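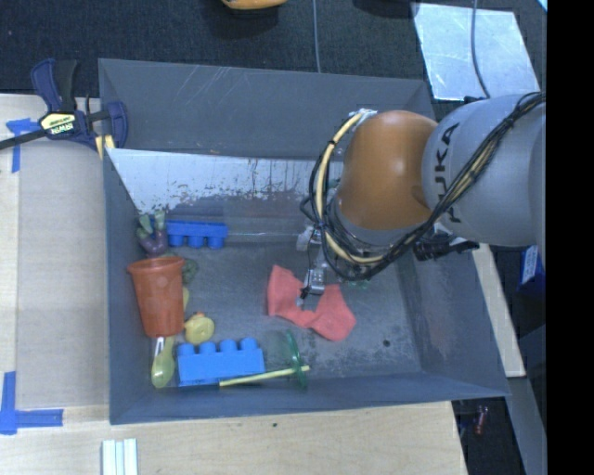
The parcel that goes by boat

If you order a pair of boots from the Tultalholm side of the sound, they still come the old way for the last stretch: over the water, in a crate, with the eggs and the library books. I went up to see how it works, expecting to stay a morning. I stayed 2 days and would happily have stayed longer!

Post for the islands is sorted in Plivenby, a small harbour town with a very good bakery (get the cardamom knots, and get there early). By six in the morning the quay is already busy. Letters go in canvas sacks, parcels in lidded crates, and anything alive travels on deck. Last October that meant a hive of bees, which had the best seat on board.

The boat is called the Duvia, and she's lovely, broad and blue and very loud. The crossing to the first pier takes 70 minutes in fair weather. There are three stops, and at each one people come down to meet her whether they're expecting anything or not. Tea appears. News gets swapped over the rail. At Shetty, the smallest stop, the post goes into a painted shed with a shelf for each house, and the door is never locked.

What I loved most was the sorting on the way across. The crew know every address by heart, and also who is away, who has a bad knee and wants things left at the bottom gate, and whose dog eats envelopes. None of it is written down.

The Duvia takes passengers all year. Bring a thick jumper, and sit on the left going out for the seals.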